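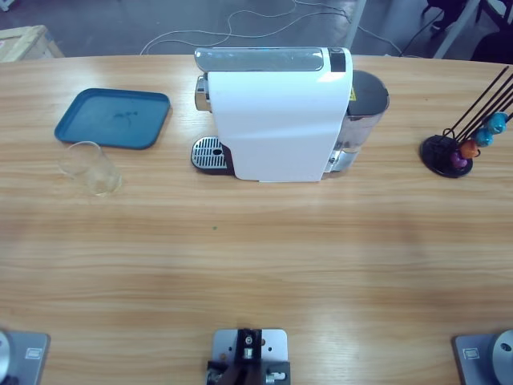
Wet Hair in Winter Did Not Lead to More Colds, Lurkberg Study Finds

Going outside with wet hair in cold weather did not raise the chance of catching a cold in a study run by the Lurkberg Clinic for Family Medicine. The results were presented to local doctors and nurses on 25th February.

The study followed 678 adults for 28 days in January. Half were told to wash their hair every morning and go outside within ten minutes, without drying it. The other half were told to have dry hair before they left home. Everyone had to spend at least 15 minutes outdoors each day and keep a short diary.

By the end of the study, 166 people had come down with a cold. Of those, 84 were in the wet hair group and 82 were in the dry hair group. The clinic said a gap that small is well within what would be expected from chance.

"People hear this from their parents and then say it to their own children," said Norbert Hegedűs, the family doctor who led the work. "We get asked every winter, and I wanted to be able to give an answer from our own patients."

What the study looked at

Volunteers came from three towns served by the clinic: Lurkberg, Grillham and Tramel. They ranged in age from 19 to 74. People with asthma, chronic lung disease or a weakened immune system were not allowed to take part, and neither was anyone who already had a cold on the first day.

A cold was counted when a person had a runny or blocked nose together with either a sore throat or a cough, lasting two days or more. Volunteers who reported symptoms were called by a nurse, who went through a checklist with them. The nurses were not told which group the caller was in.

The clinic also asked everyone how long their symptoms lasted. The average was just over six days in both groups. Three people in the wet hair group and four in the dry hair group missed more than three days of work.

Morning temperatures in the area stayed below freezing for most of the month. On the two coldest mornings, the wet hair group was told to wear a hat. Volunteers with very short or shaved hair were taken too, and were spread evenly between the groups.

Children at home made a difference

The strongest link the clinic found had nothing to do with hair. Of the people in the study, 298 lived with at least one child under ten. That group had more than half of all the colds, although it made up less than half of the volunteers.

Hegedűs said this was no surprise. Young children catch several colds a year, often at daycare or school, and pass them on to the adults who look after them.

People who rode a bus or train most days also had slightly more colds than those who drove or walked, but the clinic said the difference was too small to draw anything from. Sleep was not measured. Several volunteers wrote in their diaries that they had slept badly before getting sick, and the clinic would like to look at that another year.

Why the idea has lasted

Colds are caused by viruses, most often rhinoviruses. They spread through droplets in the air, through close contact, and through hands that have touched something with the virus on it. Wet hair cannot create a virus, and a person who has not been exposed to one will not get a cold from being chilled.

Colds are more common in the cooler months, however, and that makes the belief easy to hold on to. People spend more time indoors with the windows shut, and close to other people. Dry winter air may also play a part by helping some viruses last longer and by drying out the lining of the nose.

Whether being cold can weaken the body's defenses is a separate question. Some laboratory work has suggested that cooler air in the nose may make it easier for a virus to take hold. The Lurkberg study did not test that, and both of its groups were out in the same cold air.

There is also the matter of timing. Symptoms usually begin one to three days after a person picks up a virus. Someone who goes out with wet hair on one morning and wakes up sniffling the next was most likely infected before the walk.

Limits of the study

The clinic listed several weak points in its own report. Volunteers knew which group they were in, and may have noticed or reported symptoms differently as a result. No swabs were taken, so it is possible that some of the colds were something else, such as a mild case of flu. The diaries also depended on people telling the truth about how wet their hair was.

Thirteen people in the wet hair group wrote that they had skipped a day or more because it was too uncomfortable. Leaving them out did not change the result.

The study covered healthy adults only. Hegedűs said he would not apply it to babies, frail older people or anyone who has trouble staying warm. Wet hair does make the body lose heat faster, and in very cold weather that can be a risk in itself, with or without a virus.

"If you are out for an hour in hard frost, dry your hair and put a hat on," he said. "You will be warmer. I would say the same to someone who is never sick."

Advice for the rest of the season

The clinic's advice on avoiding colds has not changed. It tells patients to wash their hands with soap for at least 20 seconds, especially before eating and after being in public places, and to keep their hands away from their eyes, nose and mouth. Rooms should be aired out several times a day. Anyone who is sick should cough or sneeze into a tissue or an elbow and stay away from others as far as possible.

Most colds clear up without treatment in seven to ten days. Antibiotics do not work against them. Adults should call a doctor if they have trouble breathing, if a fever lasts more than three days, or if symptoms get better and then suddenly get worse.

The study was paid for by the clinic and by a grant from the Ruppert Foundation, which supports health projects in the district. The foundation had no part in planning the study or writing the report. Printed copies can be picked up at the front desk of the clinic and at its branch offices in Grillham and Tramel.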